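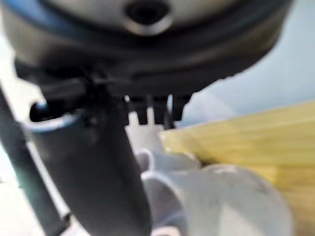 Wiper Blades and Washer Systems: Your Questions Answered
Mumstead Truck & Van Parts

We love wiper questions. Seriously! They're the cheapest thing you can do to make a long drive better, and there's more going on down there at the base of the windshield than most drivers ever get to look at. These are the ones our parts counter hears most often. Last updated Oct 7, 2025.

How do I know what length blade I need?

Measure the blade that's on there now, tip to tip, along the rubber and not along the arm. Do both sides. Plenty of vans run a longer blade on the driver's side than on the passenger's, and if you assume they match you'll end up with two blades that smack each other in the middle of the glass (ask us how we know). If the blades on the truck came from a previous owner, check the owner's manual too, because people do put on whatever was on sale.

If you have the year, make and model, our lookup will give you both lengths and the arm type. If you have only the VIN, send us that and we'll do the rest.

What's an arm type, and why do you keep asking me about it?

It's the way the end of the wiper arm grabs the blade. The hook is the one most people know: the arm ends in a little J shape and the blade clicks into the curve. Then there are side pins, bayonets, pinch tabs, push buttons, and the saddle mounts you find on a lot of heavy equipment and older cabovers. A blade of exactly the right length with the wrong connector is no use to you at all, so we ask every time.

Snap a picture of the end of the arm with the blade lifted off the glass and email it over. Annatjie Mabuza on our parts desk can usually name it before the rest of us have opened the attachment, and she really does enjoy the weird ones!

Beam, conventional or hybrid?

Conventional blades have the metal frame with several pressure points. They're inexpensive, they're easy to refill, and on a fairly flat windshield they do a fine job. Beam blades are one curved piece with a spring inside, and they hug a curved windshield beautifully. Hybrids put a shell over a frame.

For highway trucks in snow country we like beam blades, for the simple reason that there are no joints for ice to pack into. For flat-glass trucks, yard tractors and most step vans, a good heavy-duty conventional blade is still our pick, and you'll save some money as well.

Do you carry winter blades?

We do! The Gumitz winter line has a rubber boot over the whole frame, and we bring in extra stock every fall. They're heavier than a regular blade, so take them off again in spring. Running them all summer is hard on the motor and the linkage, and the boot tends to crack in the sun.

Can I replace just the rubber?

On most conventional blades, yes, and we wish more people would. Refills come in narrow and wide, and you cut them to length with side cutters. Slide the old strip out, move the two metal rails over to the new strip (watch which way the notches face), then feed it through the claws one at a time. The last claw is the fussy one. A drop of soapy water helps it along.

Beam blades mostly can't be refilled. The Wumano beam is the exception on our shelves, and we keep the inserts for it in all the common lengths.

My new blades chatter. Did I get a bad set?

Probably not. Clean the glass first, and clean it properly: wax from the truck wash, road film and bug residue will all make a brand new blade skip. Use glass cleaner, then wipe the rubber itself with a damp cloth until the cloth comes away clean.

Still chattering? Look at the arm. The blade should sit square to the glass when it's stopped halfway up. If it leans, the rubber gets dragged one way and pushed the other, and you'll hear it on every return stroke. A bent arm can sometimes be tweaked a little, but we'd sooner sell you a new one than have you crack a windshield with an adjustable wrench.

If none of that helps, bring them back. We'll swap them.

What does streaking tell me?

Quite a bit! Thin lines that stay in the same place mean a nick or a bit of grit in the rubber edge. A wide hazy band means the edge has rounded off and it's time for a new set. A patch that never gets wiped, usually near the middle of the sweep, points to a weak spring in the arm or a blade that's lost its curve.

How often should I change them?

Look at them every oil change and replace them when they streak after a good cleaning. Trucks parked outside in strong sun go through rubber much faster than trucks that live indoors. Many of our fleet customers do theirs twice a year, in fall and again in February when the salt has chewed everything up.

The wipers move, but slowly. Is that the motor?

It could be, but check the linkage before you spend the money. Disconnect it from the motor and move the arms by hand. They should swing freely. If they're stiff, the pivot shafts are dry or corroded, and the motor has been fighting them. We've seen perfectly good motors replaced 2 or 3 times on the same truck with the pivots seized up the whole while.

If the linkage moves easily and the motor still drags, test for voltage at the connector with the wipers switched on, and check the ground. Then call us about a motor.

One wiper works and the other just sits there. Help!

Pop the cap off the base of the arm and look at the nut. A loose nut lets the shaft turn inside the arm, and after a while the splines in the arm wear smooth. If you catch it early, snugging up the nut fixes it. If the splines are gone, you need an arm. If the nut is tight and the shaft isn't turning at all, a linkage bushing has popped off its ball, and we have those in a bin by the register.

Do you sell linkage parts separately or only the full assembly?

Both, wherever the manufacturer lets us. Our Ziółkowski bushing kits cover 146 different linkages, and they're one of our favorite things in the catalog. Each kit comes with 8 bushings in assorted sizes, so you'll have spares in the glove box for next time. Full assemblies, with or without the motor, can be ordered for nearly everything we list.

My washer pump hums but nothing sprays.

Great news, the pump is trying! Start at the nozzles and work back. Clear each jet with a fine pin, then pull the hose off at the hood and run the washer again. If you get a strong stream there, the blockage is in the nozzle. If you get nothing, follow the hose down to the reservoir and look for a kink, a split or a connector that's come apart. Last stop is the filter screen at the bottom of the tank, which collects an amazing amount of green gunk.

If the tank holds plain water and it's below freezing outside, you've found your answer already. Let it thaw before you run the pump again.

What washer fluid should I use?

Whatever is rated for colder than the coldest night you expect to park in. Don't mix the bug-remover type with the winter type, as some combinations turn to jelly. Don't use dish soap either. It foams, it leaves a film, and it's no friend to your paint.

Can I add wet arms to my truck?

Often, yes. A wet arm carries the washer line along the arm and sprays right in front of the blade, so far less fluid blows over the roof at highway speed. You'll need the arms, a length of hose, a couple of tees and a free afternoon. Waldemar Walczak in our service bay wrote up an install sheet for the popular models, and we'll tuck a printed copy into the box if you ask for it in the order notes.

What if I order the wrong thing?

Send it back unused, in its packaging, and we'll exchange it or refund it. Blades that have been on the truck can come back too if there's a defect. Electrical parts such as motors and pumps can be returned only if the connector has never been plugged in, so please compare the plug with your old one before you click it together.

Do you install?

At the shop, yes! Blades go on free when you buy them from us, and you don't need an appointment. Arms, motors and linkages are booked by the hour through the service bay.

I didn't see my question.

Send it in using the contact form, with the year, make and model and a couple of pictures if you have them. Oddball trucks are very welcome.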